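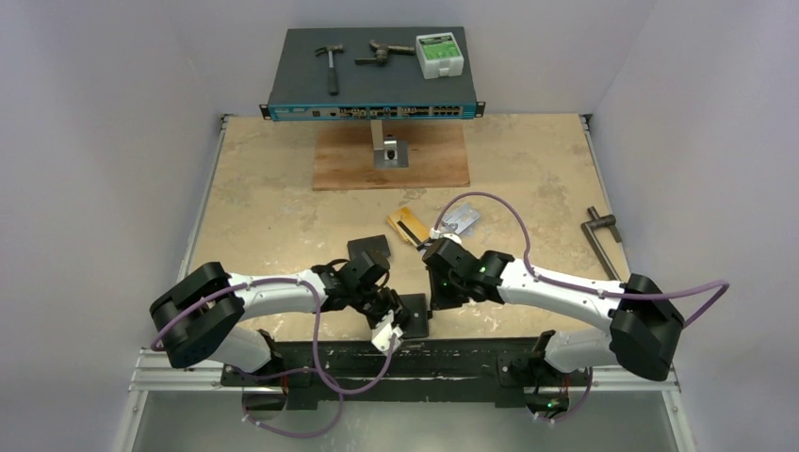 Mottled beige tabletop, pale panels either side

I have been hunting for a decent wipe-on finish for tired tabletops for ages, and the Jesura Surface Balm is the first one I'd happily buy twice. I did our kitchen table with it in May, then got carried away and did the hall shelf, two stools and the lid of the blanket box!

It comes in a squat 580 ml tin with a lid you can open with your fingers (hooray). The stuff inside is like soft butter and smells faintly of oranges. You rub it on with a cotton cloth, leave it for 42 minutes - oddly exact, but that's what the leaflet says - and buff it off. I gave the table three thin coats with 8 hours between each. My first coat was too thick and went sticky in the corners, so go easy. A bit of fresh balm on the cloth lifted the sticky bits straight off.

The result is lovely. It has a low, soft sheen, and the grain on our old table came up so well that I kept wandering back in to look at it. Tea, red wine and one badly placed curry have all wiped away. Hot pans are another matter: I got a white ring from a casserole dish and had to redo that patch, so keep your mats out.

I tried the clear one and the Wemham Oak shade, code 2342. The oak is warmer than the colour card suggests, a shade or so towards honey, so test it underneath first. I love it on the stools but I'd stick to clear for anything pale.

My only real grumble is the cloth in the box, which sheds fluff everywhere. Use an old T-shirt. I bought mine at the hardware shop in Rivuvstead, where they keep it on the bottom shelf behind the varnish, and there's still over half a tin left for the garden bench.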